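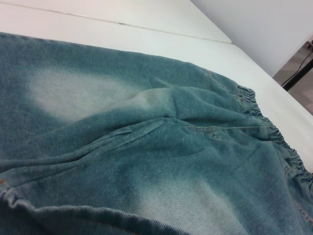
Teal denim with a gathered elastic edge.

I have fallen out with the word "investment". I don't mean the sort with a pension attached, I mean the sort shops use when they'd like you to spend a lot of money on a coat. Buy less, buy better, they say, and I nodded along to that for years. Then last October I paid far too much for a grey wool jumper from a shop called Erero, wore it 3 times, and put it away in tissue paper like a christening gown. It's still there. I'm frightened of it.

Meanwhile the things I live in are the cheap, soft, slightly daft things I never planned to buy at all. A stripy top from Estrella that has gone baggy at the neck. A pair of gardening trousers that have never been near a garden. I reach for them every single morning, half asleep, and I've started to think that my half-asleep self has better judgement than the one who reads magazines.

My friend Yetunde Ajayi disagrees with nearly all of this (she disagrees with me for sport, I think, but she's good at it). She says cheap clothes are the whole problem, that we buy them without looking and bin them without looking, and that if a T-shirt cost what a decent dinner costs we'd all learn to sew on a button. And she's right about the bin! I can't argue with the bin. Where we part company is on the idea that a high price makes people careful. It made me careful, yes, so careful that the jumper might as well be in a museum.

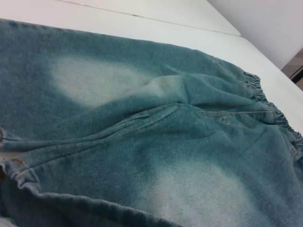
What I'd like to argue for is wear. Proper, visible, unashamed wear. We're very odd about it in this country: we'll pay extra for a kitchen table that looks as if generations of farmers have leaned on it, and then apologise for a jacket with a thin elbow. Denim is the one place where we've sort of let ourselves off. Pale cloudy patches on a pair of teal shorts look perfectly all right to me, better than all right, and plenty of people would happily choose them that way off the rail. Put the same patches on a navy work skirt and you'd be sent home to change. Why? It's only colour, and less of it.

I tried this out on my sister, who told me that I was dressing up laziness as a philosophy. Possibly! But I do mend things, badly, with whatever thread is in the tin, and I've kept a Rukier raincoat going for years with 5 different buttons on it. Strangers talk to me about that coat at bus stops. Not one person has ever spoken to me about the jumper, although to be fair it doesn't get out much.

So by all means buy less. I'm with Yetunde there, and with the magazines too. But when you do buy something, ask whether you'd sit on a damp wall in it, or let a toddler with a banana anywhere near it. If the answer's no, I'd leave it on the hanger and go and have the decent dinner.

I'm getting the jumper out this weekend, by the way. There's a shed wants painting.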